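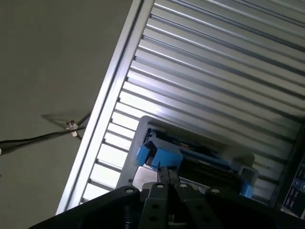

Home | About us | Services | Collections | Contact

About Wivo

Wivo is a computer reuse and component recovery company based in Tokcombe. We receive retired equipment from schools, surgeries, councils and private firms, and return as much of it as possible to working life. The company was formed by the merger of Agbayani Data Services and the Muter workshop, and now serves 408 client sites across the county.

Our work with storage

Every drive that enters the building is entered in the register before any other work is carried out. The 3.5-inch drives are held in caddies, with the data and power connectors left exposed at the end, and remain in them until their records have been checked. Clients receive a certificate for each drive within 30 days of collection.

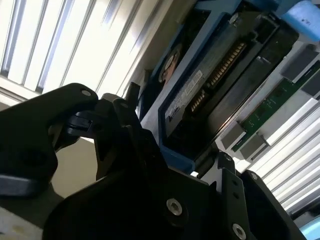
Our work with components

Memory and processors are removed, graded and stored separately. Staff are trained to handle modules by their edges and to keep contacts covered in storage. Collections of up to 200 machines may be booked by telephone; larger collections require a site visit. 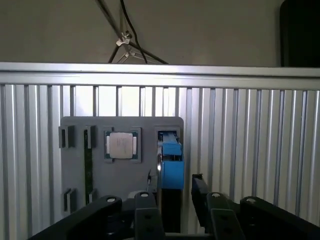 Wivo designs many of its own holding fixtures. Parts of differing shapes must be kept steady and in a known position, and a general-purpose tray seldom serves for both. A grey 3D-printed board fixed to slotted aluminium extrusion provides clips for an upright memory module at one side and a square CPU holder at the centre. Drawings are kept at Tokcombe and reviewed each May.

Share this page (30)

© Wivo, Tokcombe | Contact us | Back to top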